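Bulitwood Makers Forum > Clubs and Competitions > Student Projects

Thread: Clunier Cup - snack sorting task, our write-up so far (and a plea for sanity)

tinsnips_31
We are a sixth-form robotics club of moderate talent and excellent biscuits. This year we entered the Clunier Cup, tidying category, in which you teach a gripper to pick up assorted packets from a table and lay them in a tray. A toddler could do it, and the toddler would want paying in packets.

We decided back in January to go the demonstration route. You hold the gripper tool in your hand, do the task yourself over and over, and the recordings go into the training set. No arm needed until later, which suited us, as our arm was in bits. The plan was 363 demonstrations before half term. We have rather fewer. Posting our notes in case they help another team, and because the teacher says writing it up counts towards the project mark.

Step one. Pick a table and stick to it.
We used the kitchen corner because it has sockets and a sink and no one else wanted it. Put a cloth down so the packets don't skate about. Ours is gingham. One of the lads objected on grounds of dignity and was outvoted.

Step two. Put the tray down first, at the far side, and leave it there. We spent an entire afternoon moving the tray a little between runs for variety, then found that half the group had been moving it and half had been moving it back.

Step three. Make the pile messy. Our first piles were laid out like a shop window and the model learned to expect a shop window. Now one person tips the lot in front of the tray and walks away, and whoever is on grippers has to deal with what they get.

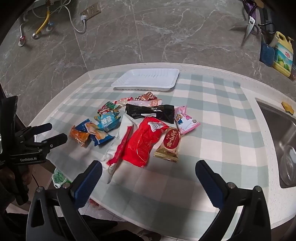 Step four. Two hands, one order.
Pick the order before you start and say it out loud. We go loose ones on top first, then whatever has come free, then the long thin stick packet last, as it lies across the napkin and gets its own back if you rush it. Left gripper holds, right gripper lifts. If you swap halfway, bin the run.

Step five. Bin more runs than you want to. If you dropped it, dithered or sneezed, it goes.

Where we're stuck: shiny packets. The big red one is the worst. Policy goes straight for it, closes on thin air beside it, and lifts its empty fingers to the tray with what I can only call pride. Any ideas welcome.

halfpint_servo
Good write-up. Your shiny problem is glare. What's your lighting?

tinsnips_31
Ceiling light, plus whatever the sky is doing.

halfpint_servo
There you go then. Hang a bedsheet under the ceiling light. (Check it isn't a hot bulb, I don't want to be in your risk assessment.) We had the same trouble with foil pouches two years ago and diffusing the light got rid of most of it.

mrs_overcurrent
I'd disagree with that, or at least with doing it first. If the competition hall has bare strip lights, and it did last time, you'll have trained on a nice soft bedsheet and turn up to a car park. Leave the glare in. Record some runs in the morning, some after dark, some with a desk lamp in a stupid place. Let it see the red packet looking awful.

halfpint_servo
In principle yes. In practice they haven't got the numbers for it. Variety is lovely when you've thousands of runs. With a few hundred it just means you've got twelve runs of everything and enough of nothing.

mrs_overcurrent
Then they should do more runs.

halfpint_servo
They're at school.

mrs_overcurrent
So they've got lunchtimes.

tinsnips_31
Speaking for the lunchtimes, they are spoken for.

cog_in_the_custard
Can I ask about the napkin? There's a paper one spread out under the middle of your pile. Is that in the rules or did you add it? Our team read the Clunier sheet three times and it only says "light clutter". We've been using a tea towel.

tinsnips_31
We added it. "Light clutter" could mean anything, so we went for something that moves when you touch it. The fingers do catch it now and then and it's a good test. The run still counts if the napkin stays on the table.

cog_in_the_custard
Right, we may nick that. The tea towel is too heavy, it just sits there being a tea towel.

plumbline99
I'm going to be the grump. I judged the 2 regional rounds before the rules changed and I have doubts about your step three. A tipped pile is fine for training, but you say you want to pick in a fixed order. Those fight each other. If the pile is random then "loose ones on top first" is a judgement, and four students will make four different judgements. The model gets the average of them, and the average of four sensible choices is to hover in the middle and grab at nothing. I'd bet that's your empty fingers, and the shininess is a coincidence.

tinsnips_31
Oh, that's horrible. It's also quite possible. The big red one does end up in the middle a lot.

plumbline99
It's bang in the middle in your photo. There's your experiment. Put it out at the side for a dozen runs and something dull in the centre. If it still misses the red one, it's glare and halfpint wins. If it starts missing whatever's in the middle, I do.

mrs_overcurrent
What do I win?

plumbline99
You get to be right about lunchtimes.

halfpint_servo
I'll go along with that test. It's cheap and doesn't need a bedsheet.

wobbly_gantry
Different question from a rank beginner. We're starting a club at our place with a loaned Humesen kit and we've no idea which packets to buy. Does it matter? Can we use all one kind?

tinsnips_31
You can, but it'll only ever learn that kind. We've got a blue one with golden chips on the front, a pink one with a cartoon character on it, a gold-and-red one with Japanese writing, some small ones and the stick packet. Big, little and awkward is about the extent of our method. Buy things you'd like to eat afterwards. Don't let anyone eat them before, or you'll spend the next session with a set that changes size.

wobbly_gantry
Noted. Locked cupboard, then.

tinsnips_31
Locked cupboard, and a key held by someone who doesn't like crisps.

cog_in_the_custard
Adding to that: the small ones are harder than they look. Ours slide flat against the cloth and the fingers can't get under them. We ended up teaching a little pinch of the cloth along with the packet, then a shake. Ugly, but it scored.

plumbline99
It scored under the old rules. Read section on "surface disturbance" in the new sheet. Pinching the cloth costs you now.

cog_in_the_custard
You are joking.

plumbline99
I don't joke about surface disturbance.

cog_in_the_custard
Well, that's our Easter gone. Does anyone have another way of doing small flat ones?

halfpint_servo
Come in at a slant and push from one end until the packet buckles up in the middle, then close on the buckle. Works on anything with air in it. No good on sweets wrapped tight.

mrs_overcurrent
Or use the second gripper as a wall. Park the left one, push the packet against it with the right, and it's got nowhere to go but up. You've two hands in this category, I never understand why teams treat the other one as an ornament.

tinsnips_31
Our left one isn't an ornament, it's a supervisor.

wobbly_gantry
One more and I'll go away. Who holds the tool? Do you rotate, or have one good person do all of it?

tinsnips_31
We rotate in pairs, one on grippers and one resetting the pile. Going by what plumbline said, that may have been a mistake.

plumbline99
Rotating is fine. Just agree on what you're doing. Write the order on a card, tape it to the wall and make everyone follow the card even when they think they know better. Especially the ones who think they know better.

mrs_overcurrent
For once I've nothing to add.

Posted May 31, 2024
tinsnips_31
Update, sorry for the gap, there were exams. We did the plumbline test. Big red packet out at the side, a dull one in the centre, same ceiling light. It got the red one more often than not. It missed the dull one in the middle nearly every time, and carried nothing to the tray with the same air of achievement.

So it was us, and our four opinions. We threw out the runs where people had picked in their own order, which hurt, and recorded 31 new ones from a card on the wall. The hovering has mostly stopped. It does still fumble the red one after dark, so I don't think halfpint was wrong, only early.

The Cisternas team have offered us a practice afternoon in their hall, strip lights and all, so mrs_overcurrent gets her car park.

halfpint_servo
I'll take "only early". Bedsheet offer stands.

plumbline99
Good result. Now go and check your tray placement. You said half of you were moving it back.

tinsnips_31
I was hoping you'd forgotten that.

cog_in_the_custard
The wall trick works on small ones, by the way. Packet rides up the parked gripper and you can take it from the top. We've lost the pinch altogether. Left finger pads are getting scuffed though, does anyone know if Bulitwood members still get spares at the club rate?

mrs_overcurrent
They do, ask in the parts section. Order two sets, the first one goes missing.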